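Ironar moves its Plerklow site to phone entry, and the old key cabinet is closed

The metal parts supplier Ironar has finished changing the locks at its Plerklow site. From Monday, all 38 doors in the two buildings open with a phone or a plastic card, and the keys which the staff carried until now are no longer valid. The work was done by Testska, a installer of door systems that has its office in the same business park.

The project started in September, after the company made a check of its keys. The result was not comfortable. The register showed 2,103 entries of keys given out over the years, and for many of them there was no line saying that the key came back. Some locks had been changed and some had not, and it was difficult to say who could still enter the older building in the evening.

"We did not have a theft, I want to be clear on this," said Marcelle Courtois, who is responsible for the site. "But I could not give our insurer a list of persons with access, and he asked for it two times."

The new system uses door readers and a control program from Kermani. Each employee has a profile with the doors and the hours that belong to his or her work. A person from the paint shop, for example, can open the main entrance, the changing rooms and the paint shop itself, but not the server room. When somebody leaves the company, the profile is switched off the same day from the office. Visitors receive a code by text message, and this code stops working at 18:00.

Not everything went according to the plan. The walls of the older building are thick, and the first readers lost their connection several times a day. Testska then put cables to these doors, which added 30 working days and also some dust in the corridors. Two fire doors had to be ordered again because the frames were narrower than on the drawings from the previous owner.

Emilian Ghiță, who led the installation for Testska, said that the question he hears most is about electricity. "People ask if they will be locked inside when the power is gone. The answer is no. From inside every door opens with the handle, always. From outside, the readers have a battery."

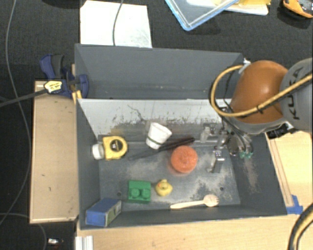
The company decided not to make the phone obligatory. Some employees did not want a work application on a private telephone, and the works representatives supported them. So far 40 people have asked for a card. A lost card costs nothing the first time, and it must be reported at the reception or by calling the night desk.

The system keeps a record of each opening. Ms Courtois said that the records are deleted after one month and that they will not be used to control working hours. This point was put in writing before the first reader was mounted.

Old keys can be returned at the reception of the main building between 7:00 and 15:30. The car park barrier is not yet part of the system and still works with the grey remote controls. Ironar wants to connect it next year, together with the gate for deliveries.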